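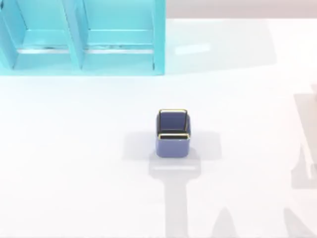
Setting up your round timer

Hi, I'm Heledd Mathias, and I wrote this part of the Plindero manual after using the timer at my own boxing gym. Have your power cord and remote handy before you start.

1. Hang the timer where both corners can see it. I like it a little above head height, well away from the heavy bags.

2. Plug it in and hold the MODE button until the display blinks. Let go too soon and you'll just change the brightness — I still do that.

3. Pick your number of rounds with the arrow keys. Mine is set to 6 for sparring nights.

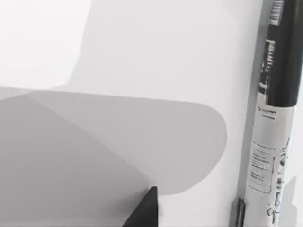 4. Press MODE again to set the round length, then once more for the rest period. Amateur and pro bouts don't always use the same times, so check with your coach before a fight camp.

Note: The ten-second warning is a clap sound, and it's on from the factory. Esther Mwakalinga coaches the juniors with hers off, so they learn to feel the clock.

5. Turn the volume all the way down, then press TEST. Bring it up a bit at a time until you can hear the bell over the music.

Caution: Don't stand right next to the speaker during the test. It's loud!

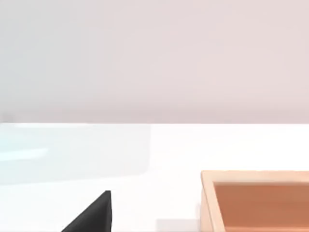
6. Save everything by holding START until you hear two beeps. If you only get one, your settings will be gone the next time you unplug it, so hold the button again.

Note: Remotes from the older Varkis timer will start and stop this one, but they can't save settings. Use the new remote for step 6.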